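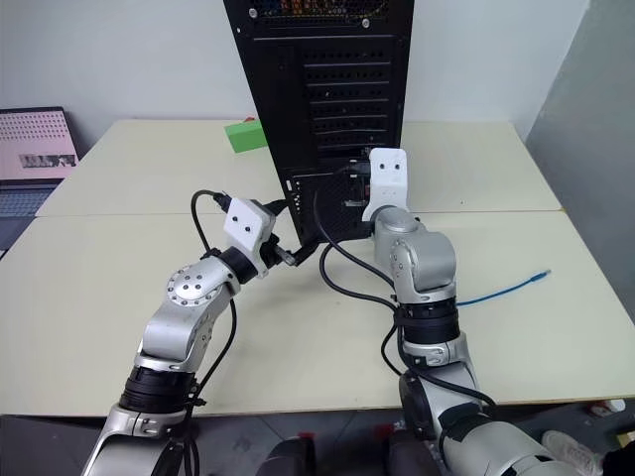

Two arms at the back of a desktop tower, each with a gripper close to the rear ports.

Household Chores, Shop-Floor Chores, and the Matter of the Cable
Posted 5/8/26

Readers of this site will be aware that I have followed the subject of household automation for a number of years, first as a purchasing officer for a school district and more recently in retirement. The question put to me most often is whether a machine can yet be trusted with ordinary work. My position remains that it depends on the work, and that the easy jobs and the hard jobs are seldom the ones people expect.

Connecting a desktop computer is a suitable case. Most households have done it at least once, and most offices do it many times a year. The tower is set with its back toward the person doing the work, and the cables are put in one after another. A grown person needs little instruction. For a machine with two grippers, the same job presents several separate difficulties, and I believe they deserve to be set out with some care.

The first is the cable itself. A box keeps its shape when it is lifted. A cable does not. It loops over the hand that holds it, drops across the table and winds around whatever is standing nearby, including the other arm. A person clears a loose cable with an elbow and does not remember doing so. The machine must either notice the cable or be fortunate.

The second is the port. The plug must arrive at the right opening, turned the right way, and the last small distance is done largely by feel. I have bent a pin on an old monitor plug by forcing it, and I had the benefit of fingertips.

During my years with the district I kept a record of one summer replacement, which covered 147 computers across three buildings. Of these, 18 had to be visited a second time for a cable that was loose or in the wrong place. The work was done by experienced people. I mention the figure in fairness to the machines, whose errors are often judged against a standard that we did not meet ourselves.

With regard to the home, my view is more reserved. In an office, the same model of computer may be set up more than 200 times, and a method that works on the first should serve for the rest. My own study contains a Bellamy printer, a Doltov speaker set and a power strip behind a bookcase that I can reach only by lying on the floor. No two houses on my street would offer the same problem. Dishes and laundry raise the same concern – the task has one name and a great many forms.

I would therefore expect to see such work done first in repair shops and assembly rooms, where the table is clear and the light is good. I would not at present set money aside for a machine to do it at home. Correspondents who hold a different view are invited to write, and I will publish the more detailed replies in August, together with my overdue notes on the Sullico floor washer, which has been in use downstairs since the winter and has so far required two new brushes.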